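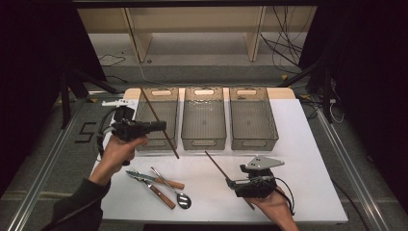

Three smoky-grey bins on the white table, cutlery and sticks still to be sorted.

Cutlery and kitchen sorting: your questions

Updated Thursday, October 9, 2025

Quick answers to the things we get asked most at the Flenby kitchen share. If it's not on here, leave a note in the book by the door. Replies can be slow, sorry.

What is the kitchen share?
A lending shelf for plates, cutlery, serving bits and big pans. You borrow for a party, a wake, a school do, whatever. You bring it back. We sort it and it goes out again. We've 1,015 pieces on the list at the moment, most of it cutlery.

Where are you?
Back room of the Skarkier building, ground floor. Ramp at the side. Don't use the front door after six, it locks behind you.

How do I borrow?
Fill in the slip. Say how many people, what you're eating, what day you want it. Give us a week if you can. February is always packed out, so longer for that.

What does it cost?
Nothing for up to 35 place settings. Over that we ask for a donation towards washing-up liquid and new tea towels.

What's the most I can have in one go?
170 place settings. We get asked for 300 now and then and no, sorry, we just haven't got the forks.

Do I have to wash it before I bring it back?
Yes. Wash and dry. Hot soapy water is fine.

Can it all go in the dishwasher?
Plain metal, yes. Anything with a wooden handle, no. Wooden chopsticks, no. They go furry and the handles split. Wash those by hand, dry them straight away, don't leave them standing in the bowl overnight.

How do I pack it for coming back?
Knives together, forks together, spoons together. Chopsticks in a bundle with a rubber band. No loose knives in carrier bags please, they come through the bottom.

I mixed it all up. Does it matter?
Not really. Makes the sorting longer. Bring it anyway.

How does the sorting work?
Everything out on the table first, then into the bins. One kind to a bin. Finish one table-full before tipping out the next lot, otherwise you lose track of which box you were checking against wich slip.

Why the see-through bins?
You can tell what's in one without pulling it down. We had solid white tubs before and people put spoons in the knife tub for months. The handle holes at each end help too, you can slide a full one along the table without tipping it.

Which bin is for what?
It changes with what's come back. There's a card on the shelf each session. Read the card, don't go by last time. If there's no card, ask.

Do chopsticks go in with the cutlery?
No. Own bin. They slip down between the knives and you're fishing about for them later. Lay them lengthways, all the same way.

They're different browns. Do I need to match them?
Try to. Some have gone darker with use. Pair like with like where you can, and if one's left over put it to one side, its partner usually turns up in the next box. Odd ones at the end of the session get used for plant labels.

Which way round do knives go?
Flat, handles all at the same end, blades all at the other. Never standing up. Reach in by the handle end.

What about wooden handles that look dry?
Put them aside for oiling. Little bit of food-grade mineral oil on a cloth, wipe on, leave, wipe off. Don't drown them. Don't use olive oil, it goes sticky and smells.

A handle's loose. Mend or bin?
Mend pile, there's a tub on the windowsill. Cracked right through, take it off the list and tell us.

There are marks on the blades. Is that rust?
Usually just water marks. Rub with a dry cloth, then a bit of vinegar if that doesn't shift it. Orange and rough is rust. Mend pile.

How full can a bin be?
Two thirds. Cutlery is heavier than you think and they have to be lifted onto a shelf.

How do you clean the bins?
Empty them, shake out the crumbs, warm soapy water and an old toothbrush for the mesh sides. Crumbs get stuck in the corners. Dry upside down on a towel. Once a month is plenty.

Can I use the same set-up at home?
Course. Measure the drawer or shelf first, and measure the height as well as the width, everyone forgets that. In a small kitchen one bin with a divider does the job. Keep the sharp knives somewhere else though, a block or a rack.

Where do the bins come from?
Ours were given to us, so can't tell you a shop. Any rectangular plastic storage bin with handles will do. Get them all the same size so they sit in a row and stack when they're empty.

Do you take donations?
Forks, yes, always. Teaspoons, yes. Plain ones best. No carving sets, no plastic, no boxed silver, we can't look after it. Chopsticks only if they're in pairs.

Can I help with sorting?
Please do. Just turn up to a session, no need to book. Times are on the door. Wear something you don't mind getting splashed. Tea provided, biscuits if someone remembered.

Can children help?
With spoons and chopsticks, yes, with an adult next to them. Not the knife bin.

I've lost a fork. What do I owe?
Nothing for one or two. More than that, a replacement of roughly the same size. Doesnt have to match.

I've found one of yours in my drawer from ages ago.
Drop it through the letterbox in an envelope. No questions asked. If it's a knife, wrap it in card and tape it first.

Do you lend the Imix trays or the Coman urn?
Trays yes, same slip. Urn is off for repair, no date yet. Ask again nearer the time.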